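Tistby Hevari 2 Bin Picking Cell

Household and light shop-floor handling package
Status: in production
Configuration: single arm, two-finger gripper, one or two bins

Overview

The Hevari 2 is a bench-mounted picking cell for mixed objects. It is sold to integrators and test labs that need to find out which handling chores can be given to a machine today and which cannot. The base package includes the gripper adapter, the cable set, the bin clamps, the Leckie grasp planner and the Marness logging software. The arm is ordered separately. A list of supported arms is under Compatibility.

The cell picks single objects from an unsorted bin and places them in a second bin or on a flat surface. It does not need a model of each object. The planner works from a depth image, ranks the possible grasps, and sends the best one to the arm controller. If the grasp fails, the object is left where it is and the next candidate is tried.

What it can do now

Rigid objects with a clear edge or a handle are the easy cases. In our acceptance set of 200 household and workshop objects, the planner finds a usable grasp on 163 at the first attempt. Most of the remainder are picked on a later attempt, after the object has shifted. Hand tools, closed bottles, fruit, drink cans and small toys may be mixed in one bin without changing any settings. 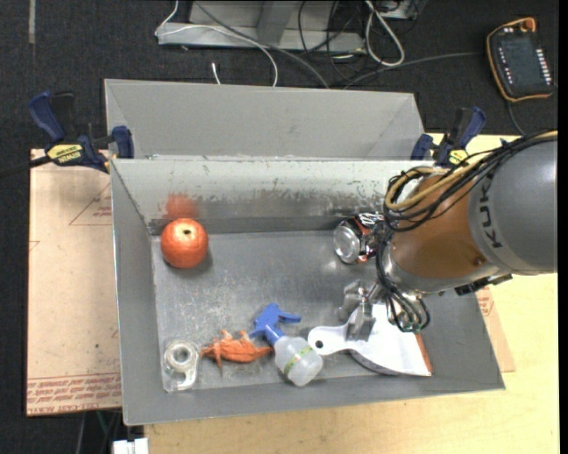 Clear plastic is harder. Depth sensors return few points on transparent or cloudy surfaces, and bare metal bins add reflections that the planner can mistake for objects. The Marness software marks these picks as low confidence. Users who handle a lot of clear packaging should fit the matte bin liner (sold separately) and set the confidence limit to High. Cycle time will increase.

Thin flat parts lying against a bin wall remain a problem. The fingers need clearance on both sides. Bins with sloping walls give better results than straight ones, but corners should be treated as a reduced-performance area.

What it cannot do yet

Picking up a tool is a solved task for many shapes. Using the tool is a different task, and the Hevari 2 does not attempt it. It will lift a brush but will not sweep with it. Folding cloth, opening jars, pouring liquids and clearing a table with food left on it are outside the specification. Customers who ask about general housework are advised to wait. For sorting, tote-to-tote transfer and tidying of dry items, the cell is suitable for supervised use.

Installation

Clamp the bins to the bench before calibration. A bin that moves during a run will shift the taught boundaries, and the cell must then be recalibrated. Route cables with enough slack for full wrist rotation. Keep the pendant within reach of the operator and outside the arm's working area.

Specifications

Supported bins: 2
Object memory: none required
Log retention: 367 days
Operation: supervised only
Objects: dry, rigid or semi-rigid

Compatibility

Six- and seven-axis arms with an external control interface. Contact Tistby with the arm model and controller version before ordering.

Related items

Matte bin liner
Spare finger set
Leckie planner, additional seat
Marness log export module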